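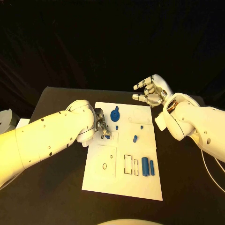 Pay scales in the public sector are usually revised for reasons that have little to do with the work itself. In the Tasel regional administration, the scale in force before the reform had 30 grades, and staff moved up one step for each two years of service regardless of post. The new scale has fewer grades and ties each one to a written job profile. Our interest is in how pension rights were carried over when employees moved from the old scale to the new one. The profiles are meant to record what a post requires in practice, and for technical staff this was the hardest part to write. Placing small blue parts within the outlines on a white board, with two robot arms and a metallic robotic hand, is bench work of a kind that the old scale had no line for. Posts of this sort had been entered under "general technical support" and paid a fixed monthly allowance outside basic salary. The allowance did not count toward the pension.

3.2 Sample and records

We used the personnel files of 493 employees in two agencies, Ritora and Minami, who were in post when the scale changed. Both agencies keep a paper file and an electronic record for each employee. Where the two disagreed on grade or start date, we took the paper file. Employees on unpaid leave at the date of transfer were left out, as were those on fixed-term contracts of less than one year.

For each person we recorded the old grade, the new grade, basic salary before and after, all allowances, and years of pensionable service. Allowances were sorted into three groups: housing, transport, and post-related. Only the last group was affected by the change in pensionable pay. The Wastton fund, which pays pensions for both agencies, gave us its contribution tables for the same period.

3.3 Treatment of post-related allowances

Under the old rules, pensionable pay was basic salary alone. Under the new rules it is basic salary plus any post-related allowance that has been paid without a break for 5 years. Shorter periods are not counted in part. An employee who changed posts within the same agency kept the period already served if the new post carried the same allowance code. An employee who moved between agencies did not.

This last rule matters most for technical staff, who moved between Ritora and Minami more often than clerical staff did. Allowance codes were not shared between the two agencies until February of the second year. Before then, a transfer reset the period to zero even when the duties were the same on both sides (Figure 2).

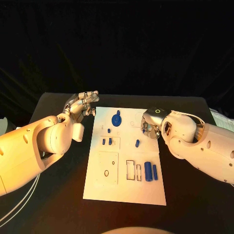
Figure 2. Bench post in the technical group, with two white robot arms at a board on a dark tabletop.

3.4 Limits of the data

The files do not show why an employee moved, and we make no claim about whether the rules affected the choice. Overtime was recorded by Ritora but not by Minami, so it is left out of all comparisons. Service before 2000 was entered by hand from older ledgers, and start dates in these entries are often given by month only. In such cases we used the first day of the month. Moving the date to the last day changed the pensionable period of very few employees and did not alter the order of the groups.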